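Orangen richtig lagern: vom Einkauf bis in die Obstschale

Wer im Dezember Orangen kauft, nimmt oft gleich mehr mit, weil sie dann günstig sind. Zu Hause bleiben sie gern in der Tüte liegen, und nach ein paar Tagen ist die unterste weich oder hat einen grünen Fleck. Mit ein paar Handgriffen lässt sich das vermeiden.

Gleich auspacken

Orangen geben nach der Ernte weiter Feuchtigkeit ab. In einer Plastiktüte kann sie nicht entweichen, sie schlägt sich innen nieder und der Schimmel hat leichtes Spiel. Die Tüte deshalb nach dem Einkauf ganz aufziehen und die Früchte einzeln herausnehmen. Nicht auskippen, Druckstellen sieht man der dicken Schale erst spät an.
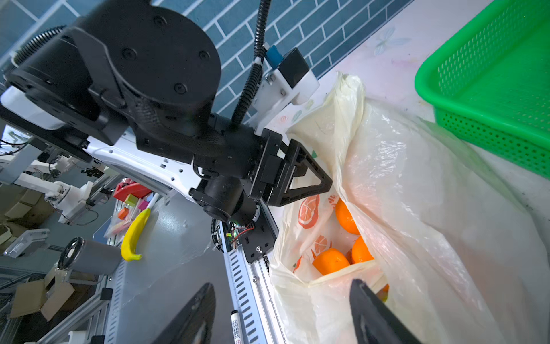
Jede Frucht kurz in der Hand drehen. Weiche Stellen am Stielansatz sind ein schlechtes Zeichen, solche Orangen am selben Tag auspressen. Verschimmelte Früchte kommen ganz weg, Herausschneiden reicht nicht. Die Nachbarfrüchte abwaschen, gut abtrocknen und zuerst verbrauchen.

Der passende Behälter

Gut geeignet ist ein Korb mit Löchern oder Gitter, durch den von allen Seiten Luft kommt. Kunststoff hat den Vorteil, dass man ihn heiß auswaschen kann. Höchstens 2 Lagen übereinander, sonst drücken die oberen auf die unteren.

Wohin damit?

In der Küche halten sich Orangen bei 20 Grad ungefähr eine Woche, im kühlen Vorratsraum deutlich länger. Nicht neben Äpfel legen. Im Kühlschrank gehören sie ins Gemüsefach, ebenfalls ohne Tüte.

Und die Tüte?

Ist sie sauber und ohne Risse, taugt sie noch als Beutel für den kleinen Mülleimer. Flach streichen, der Länge nach falten und in eine Schublade legen.

Schale nicht wegwerfen: Von unbehandelten Früchten lässt sie sich abreiben und mit 100 g Zucker im Schraubglas aufheben. Für Kuchen und Quark.

Text: Enikő Sárközi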